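Research > Screen Studies > Working Papers > Serial Drama
Articles Authors Issues Submit
9 min read

4. Do viewers return for the characters or for the schedule?

The usual account of the long-running television drama says that audiences stay for the people in it. We are not convinced. The claim rests mostly on exit surveys, and exit surveys ask viewers to explain a habit after they have formed it. Mac Giolla's study of the hospital serial Wulmont is the one cited most often. It reports that "attachment to a lead character" was the top reason for watching in every season, but the questionnaire put that answer first on the list and left it there for all seven waves.

To test the claim we went back to the viewing diaries kept for Kaltham, a small-town legal drama that lost its lead actor at the end of its third season. The diaries cover 439 households and 1683 separate entries. If attachment to the lead were doing the work, the fourth season should show a clear fall. It shows a small one, and most of it belongs to the two weeks in December when the broadcaster moved the show to a later hour. Households that had named the lead as their favorite were no more likely to stop watching than households that had named no favorite at all.

Kemeys has objected that diaries record who was in the room and say little about who was paying attention. The point is fair. It applies with equal force to the surveys, and he does not raise it there. His own reading of Beddoe, a crime series with a rotating cast, depends on letters sent to the production office. People who write letters to a production office are a strange sample of anyone.

4.1 Non-human leads

A stronger form of the attachment claim says that viewers will bond with any figure given enough screen time, machines included. Drikum, with its household android, is the standard case. We scored 100 episodes for close-ups, spoken lines and time spent alone on screen, and found that the android gets more of all three than any human in the cast. Its popularity may tell us only that it is the lead. Writers on the subject tend to treat the robot body itself as the draw — an idea that has never been tested against a human part of the same size.
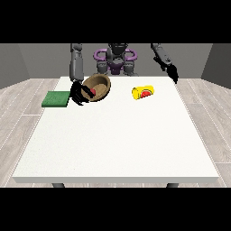 Figure 3. Computer-rendered humanoid robot at a white table, one gripper at the rim of a brown bowl.

What would count as evidence? At the least, a series in which the machine is a minor figure and is still named as a favorite. We could not find one in the diaries. The Drikum fan polls are no help, as they were open to repeat voting and closed without a published total. Until something better turns up, we treat the non-human case as unproven and leave it out of the model in Section 5, where the only predictors are time slot, length of season and the number of other people in the household who watch.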